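Workshop notebook, January - Wei travel desk, Plelholm park guide

Started 9:15. Worked on the Plelholm page for the family trips section. The old copy still gave the ferry as the only way in, so I rewrote the arrival part around the Idham shuttle. Fare is 35 each way, kids the same. Yao-tsung Wei rode it last season and says the stop is on the hotel side of the gate, which our map has wrong.

Ticket text: one-day pass is 372, two-day pass is 900 for a couple. Checked both against the printed sheet. The two-day one only makes sense if you stay at the Rutell, so I put that in the first line.

Parade times left blank. The sheet and the park's poster disagree.
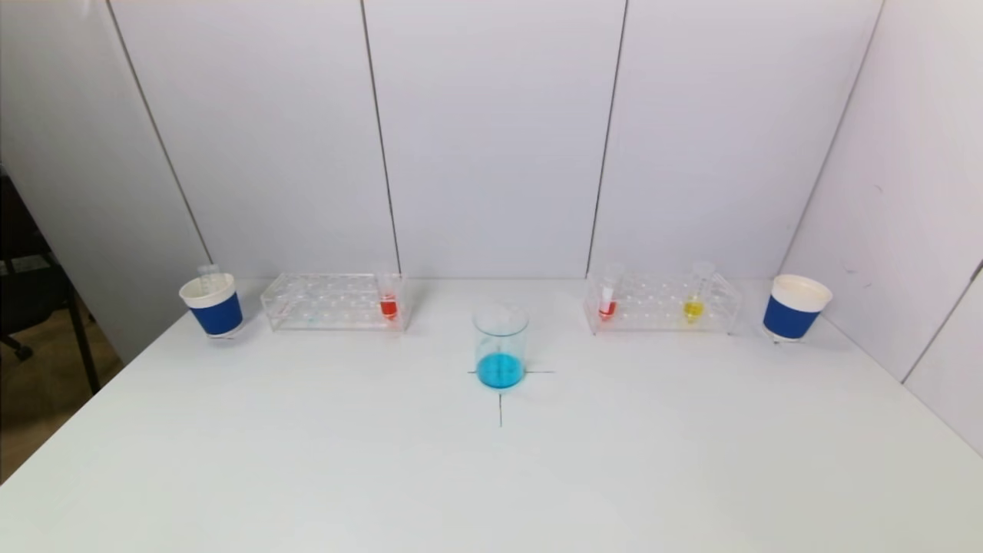
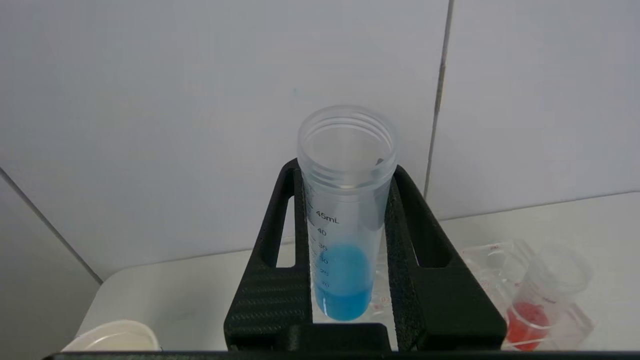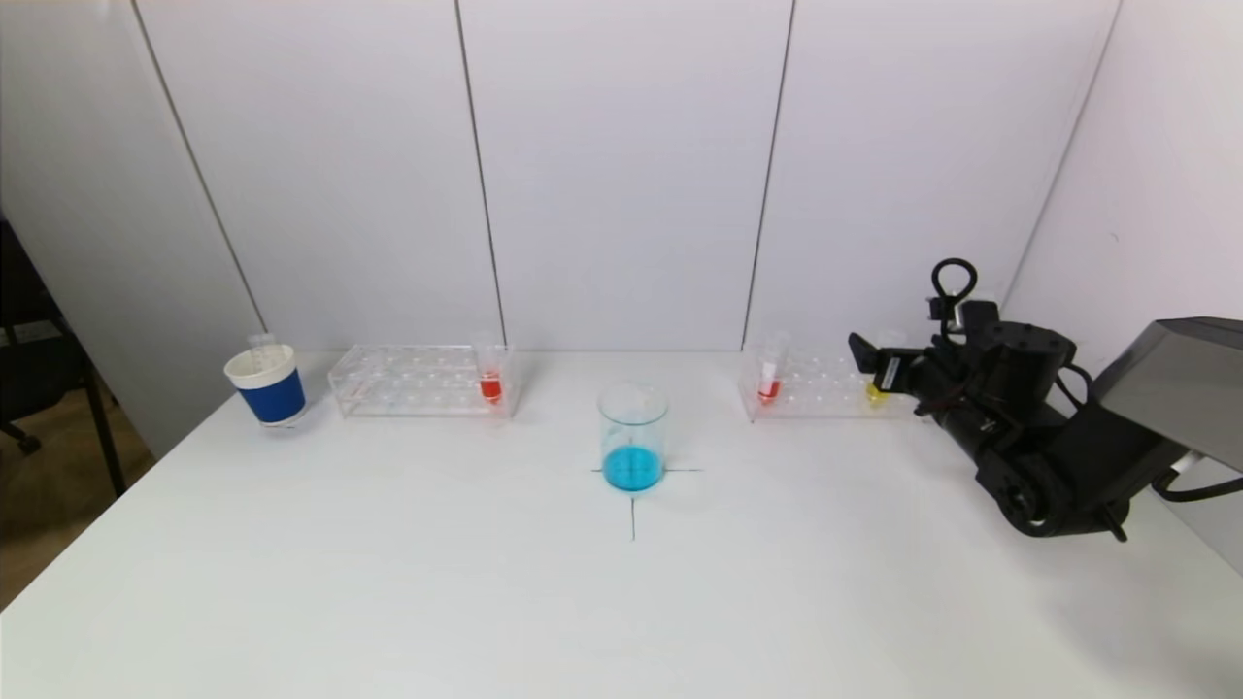
Still to do

- Redraw the gate map with the shuttle stop moved.
- Call the Rutell about early entry. Their desk gave me two answers, one for guests in the main building and one for the annex.
- Cut the paragraph on the lantern garden. It runs too long and repeats the food section.
- Ask Yao-tsung whether the river ride closes in rain or only in wind.
- Find out if strollers can go on the shuttle unfolded.

After lunch: map file would not open on my machine, opened fine on the other one. Saved a copy as version 2. Lantern garden is down to four sentences now. No call back from the Rutell by 4:30, will try the morning shift.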